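Wamska Wipe-Clean Table Cover, Red: A Long-Term Review

I have owned four table covers as an adult. The first was a wedding present and went to its grave with a beet stain the shape of Florida. The second was linen and needed ironing, so it was used twice. The third was the clear vinyl kind that my grandmother had on every surface she loved. The fourth is the Wamska, which I bought in December, in a hurry, with relatives on the way and a white table I was no longer willing to explain.

It comes in red, gray and a green the Wamska catalog calls Ayala. I wanted the green. The green was out of stock, and the store offered to tell me when it was back. I am still waiting to be told.

Getting it flat

The cover arrives folded into a square the size of a dinner plate, and it remembers this. For the first two weeks ours had a grid of creases you could have played checkers on. The leaflet says to lay it out "in a warm room" and let it relax. Our dining room is warm. The cover did not relax. I tried a hair dryer on low, which worked on the middle creases and made one corner curl up like old toast. In the end I put it in the dryer with a damp towel for 14 minutes, against the advice of the leaflet, and it came out fine. I pass this on without any promise attached.

How it wipes

Very well, with two exceptions. Coffee, juice, jam, gravy and egg all come off with a damp cloth and no effort worth mentioning. Tomato sauce comes off too, though on red I admit I'm taking that on faith. The exceptions are candle wax and ballpoint pen. Wax has to be chilled and picked at with a fingernail. Pen is there for good. We have a small shopping list near one corner that reads "eggs, tape, NOT the blue ones," and it has outlived two actual shopping trips.

The coating has a faint smell for the first few days, something like a new shower curtain. It faded by itself. The cat objected for a day longer than I did.

Size and drop

Wamska sells it in two sizes, and both are wrong for my table. The small one leaves a strip of bare table along the back. The large one hangs down far enough to be sat on, and once somebody sits on it, everything moves six inches toward them, including the soup. I went with the small one. A bare strip is no great hardship, and it gives you somewhere to park the things that never get put away.
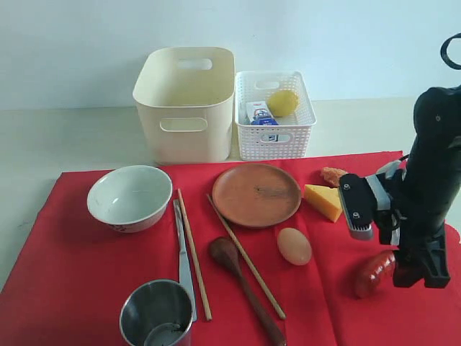 Red cloth in front, white table behind, bins at the back.

The shopping question

Before buying, I looked hard at the Hatard, which costs more and is thicker, with a felt backing. I have since used one at my sister's house over a long visit. It lies flatter, it feels better under the wrist, and a dropped fork makes a polite noise on it. It also can't be folded by one person. We tried it after dinner and it was like putting away a tent. If your table cover goes on and stays on, get the Hatard. If yours comes off every time someone wants to do a puzzle, get the Wamska.

The Beltimico is the cheap one. I owned it for one lunch.

Wear

The Beltimico page had 1,012 reviews and I read far too many of them. The Wamska page has 600, and the main complaint there is cracking along the fold lines. Ours has started to do this in one place, where I fold it the same way every time out of laziness. Rolling it would probably help. I own a cardboard tube for this purpose and have used the tube once, to get a ball out from under the stove.

Color has held up. There is a dull patch where the afternoon sun comes in, but you have to be looking for it, and my mother was.

The hem is the weak point. It's glued, with no stitching, and has let go along one short side. I fixed it with the clear tape from the shopping list.

Good: wipes clean, folds small, cheap enough to be careless with.
Bad: creases, glued hem, two sizes for a world full of tables.
Would I buy it again: in green, if they ever write to me.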